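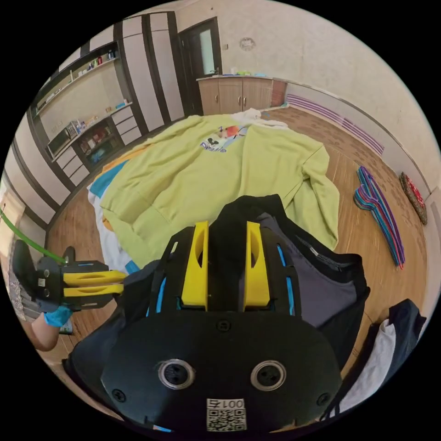
Folding, Mostly

Gallery by Stefaniia Zhuravel
Posted 5 May 2025

Every spring I announce that the warm clothes are going away and the shorts are coming out, and every spring this takes far longer than the announcement. The method is the one my uncle Ihor Nechyporuk taught me: everything goes on the bed, and you don't get the bed back until it's done. He slept on a couch for most of one June.

I own more T-shirts than I have days to wear them. A few are from races I didn't run. One says Dudberg on the back and dates from a job I held for 3 weeks, and it will outlive me.

The sweatshirt

Pale yellow-green, with a cartoon mouse by the collar and lettering that I'm fairly sure is meant to impress children. It gets laid out flat, sleeves and all, like someone who has fainted. Sleeves first, then the sides, then the bottom up to the neck. Ansel Kapoor claims you can do it in one move. I have seen Ansel's dresser.

The dark shirts
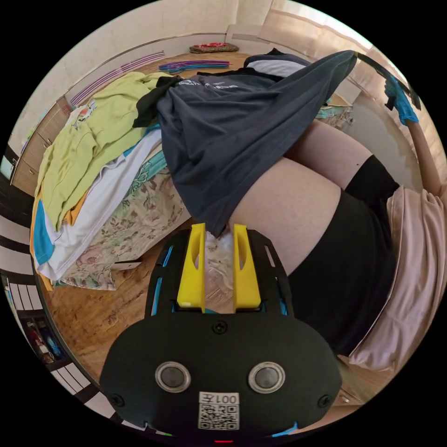 Dark T-shirts are where my patience goes. They all look alike in the drawer, so you pull out five to find one, and then you have five to fold again. I've started sorting them by what's printed on them. The navy one with the line of small white capitals across it goes with the other talkers, and the plain ones get a stack to themselves, where they can be dull together. Stretch a shirt out by the ends before you fold it and half the wrinkles give up. The other half are structural.

Fereshteh Dehghan rolls hers. We have agreed not to discuss it at meals.

The rest of the bed
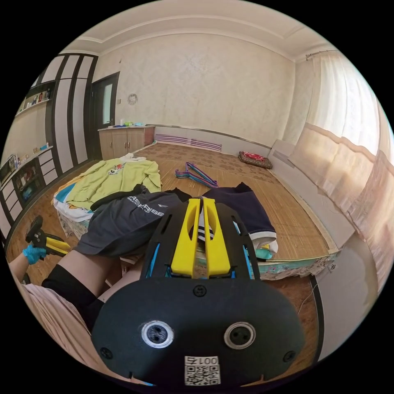 Dullo Household Pages, No. 21

Shorts get the front of the bed. The dark grey pair with the white lettering is for the gym, or was bought for the gym, and the navy pair with the stripe along the hem is for being seen in by neighbors. Neither has pockets worth the name, in my opinion.

Behind them is the finished pile, with the sweatshirt on top looking pleased with itself. I never put the pile away until the whole job is over. This is a bad rule (piles lean) but I've kept it for years and I'm not about to learn something now.

The hangers

Pink and blue, and in a tangle, which is how hangers spend their free time. I once paid for a Larico hanger rack that was supposed to settle this. It held them beautifully until I wanted one. Pulling gently does nothing. Pulling hard gets you four hangers and a bruise. I shake the whole bunch over the mat and take whatever falls off.

The mat

Woven bamboo, brown flowers, a colorful border along the front edge. It's the best folding surface I know, firm enough to press a crease on and cool on the hands when the weather turns. Nothing slides off it except socks, and socks slide off everything.

The wardrobe

Black and white stripes, tall, and the reason the rest of the room looks like it's standing a little too close together. Winter things go on the upper shelves, where I need a chair to reach them, and by June I will want exactly one of them back.

Next gallery: the Karpenko sewing box, and what Rostyslav Ivanyshyn did to the buttons.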